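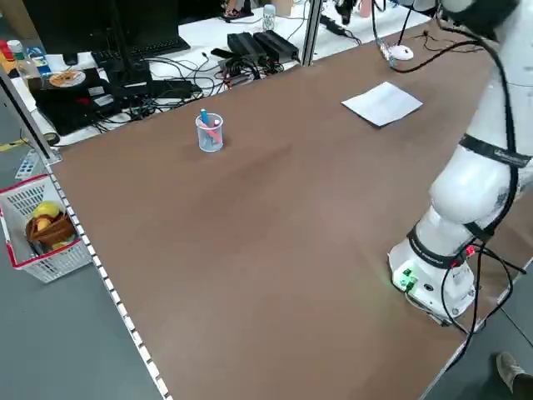 Golnar Safavi wrote in after my last column to tell me I'd gone soft. Open days are advertising, she said, and anyone who comes home from one feeling cheerful about robots has been sold something. She wants to know what I paid for my ticket (it was free, Golnar!) and whether I'd have been so charmed if I'd had to stand in line for it.

Fair enough. I did stand in line, though, for 20 minutes, and I still came home cheerful, so let me try to say why.

The open day at Helura was on 2 April 2019, over in Bredunholm, and I went mostly for the big hall downstairs. You know the kind of thing. Music, colored lights, a machine stacking boxes very fast behind a rope while a man with a headset told us how much time it would save. I watched it go through its routine, clapped with everybody else and then watched it go through exactly the same routine again. By the third go I was thinking about lunch.

Upstairs was a different story. Golshifteh Nouri was showing people a white arm bolted down beside a brown table, with a computer bench behind it that looked a lot like my own desk, only with more cables. The job was to pick up a sheet of paper. I laughed when she told us, and then I stayed for most of the afternoon.

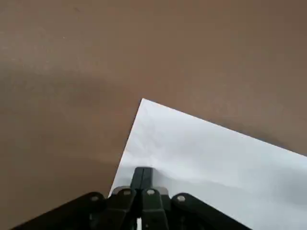

Fingers closed, paper below. Upstairs at the Bredunholm open day.

Try it yourself with one sheet on a smooth table and don't slide it to the edge, which is cheating and which I do every single time. You press a little, you push a little, the corner comes up, you get a fingertip under it. You've been doing that since you were two or three and you couldn't explain it to anybody. Now do it with two stiff narrow fingers and no fingernails. The arm went down, thought about it, came up with nothing. It went down again. A boy next to me started giving it advice, and pretty soon we all were – closer to the corner, no, slower, go in flatter! When it finally got hold of the thing a woman behind me yelled out loud. 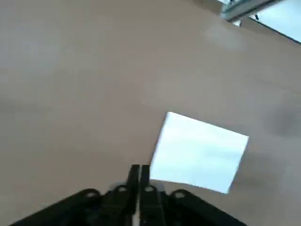 Vol. 16, p. 157

So here's my opinion, for Golnar and for whoever plans these days. Show us the hard part. I learned more from watching that arm miss than from the whole light show downstairs, and I trusted the people upstairs more as well, seeing as they let it miss in front of us. Golshifteh Nouri didn't hurry anyone along or talk over it. When somebody asked if it could fold the paper she just said no, not yet, and went back to the controls.

I do take the point about being sold something. There was a table by the exit with a floor-cleaning gadget called the Dustia, yours for 3,499, and the young man in charge of it promised me it would change my life. I asked if it could deal with a sheet of paper on the floor. He said the customer should pick those up first. I nearly sent him upstairs.

They're doing another one in August, at the Ahmadpour building this time, and I've already put my name down. Golnar, I can bring a guest. You'd have to stand in line, and I'm told there's a sandwich cart, but I'd go straight for the stairs.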